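Pendby battery log, release 2

Charge and discharge records from used phones and tablets, collected to see how battery wear lines up with slowdowns in ordinary apps. Last updated September 2018.

What is in it

The set covers 235 devices. Each has one CSV file with a row per charge cycle: start level, end level, minutes on the charger, and the capacity the device reports for itself. A second file, speed.csv, holds app launch times taken with the Zuvstead timer on the same day as a full charge.

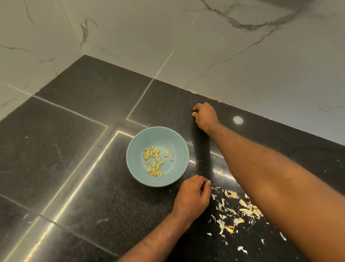
Black speckled granite counter and veined tile backsplash.

How the numbers were taken

Every device was charged to full, left alone for 17 minutes, then run down with the screen at half brightness. We used the Drurnent meter for current and voltage. Screen brightness was set by hand, so expect small differences between models. Background updates were turned off where the system allowed it.

Launch times are in milliseconds. A blank cell means the app crashed or would not install — it does not mean zero.

Known problems

Some 110 devices came with no purchase date, and the age column is empty for those. Files from the first release used local time; everything is now UTC. Two tablets reported a capacity above 100 percent for the whole run. We left those values as they were.
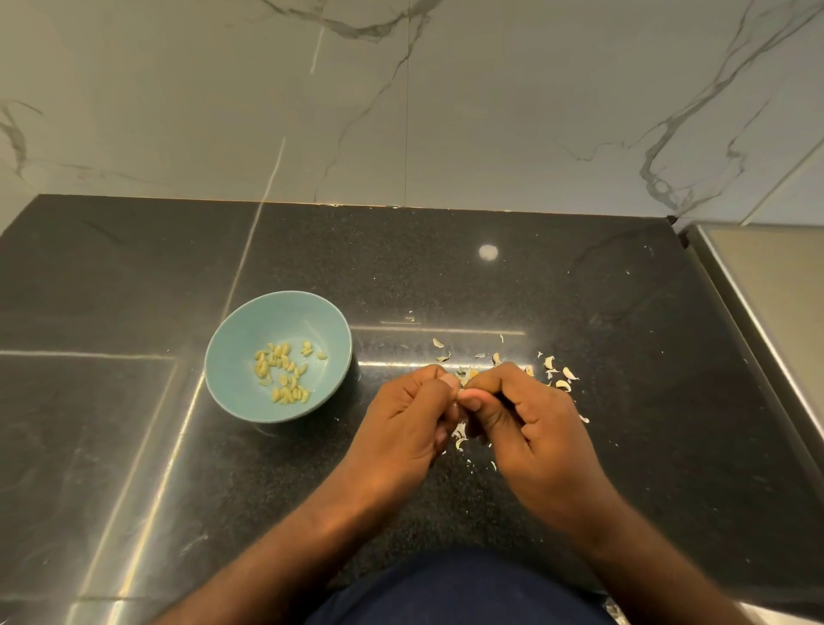
Reflected light on the dark granite, with the tile wall behind.

Loading the files

The script load.py reads the whole folder and returns one table. It needs Python 3 and pandas. If you only want the capacity curves, pass --no-speed and it will skip the second file.

The Shi format from the first release is no longer written, but load.py can still read it.

License

Free to use and share with credit to the Pendby project. Report bad rows through the issue tracker and include the device number and the cycle number.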